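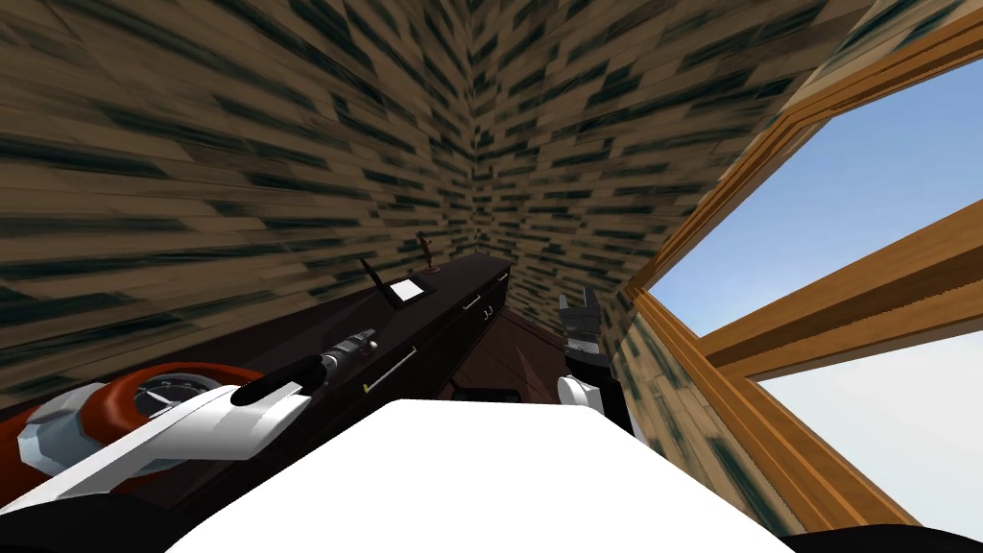

2 min read

Practice room looks like melted fudge and the left arm won't settle over the drawer

Posted in Home Builds, Jul 25, 2023

I'm building a two-armed robot in my garage, and before I let it near real furniture I'm making it practice in a simulated room. The room came from the Trastham scene pack, 2,902 downloads and apparently no complaints. Two problems.

One, the wood on the walls is smeared into long diagonal streaks, with green and black in it. Two, I want the left gripper on the long drawer handle, and it hovers over the front edge of the counter like it's thinking about a career change. I've tried 35 starting poses. The picture frame and the figurine on the counter have been very patient.

Is the streaking related, or am I just unlucky twice?

fitirier_garage

Unlucky twice. The streaks are only paint. Your arm doesn't know what wood looks like and has no opinion on it. Check the scale on the wall texture, and check how wide your head camera's view is, which will bend a room all by itself.

For the hover, look at the collision shape on the counter. Scene packs love to wrap furniture in one big box that sticks out past the part you see. Mine was 20 millimeters too fat and I blamed the motors until October. Turn on the collision display before you touch anything else.

Then go try something smaller. I put mine on a red ring with a little white piece on the side, and I check the view down by the gripper before I let it close. 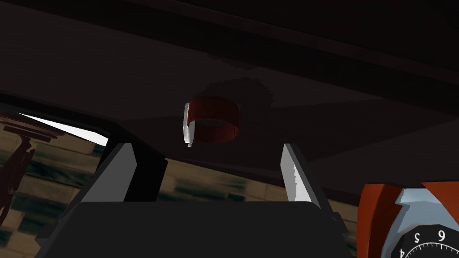 Red ring over the gap, fingers still open.

If the ring is between the fingers from down there, fine. If you only check from the head view you'll be grabbing air all summer. Ask me how I spent mine.

mostudari

Did you try reinstalling

bjarnason_bench

Agree on the collision box. Also, what's your physics rate? I was running at 144 because it matched my monitor, a decision I made with great confidence. Set it to something your controller divides into evenly and the last bit of wobble may go away. It won't fix the walls. I've grown fond of mine.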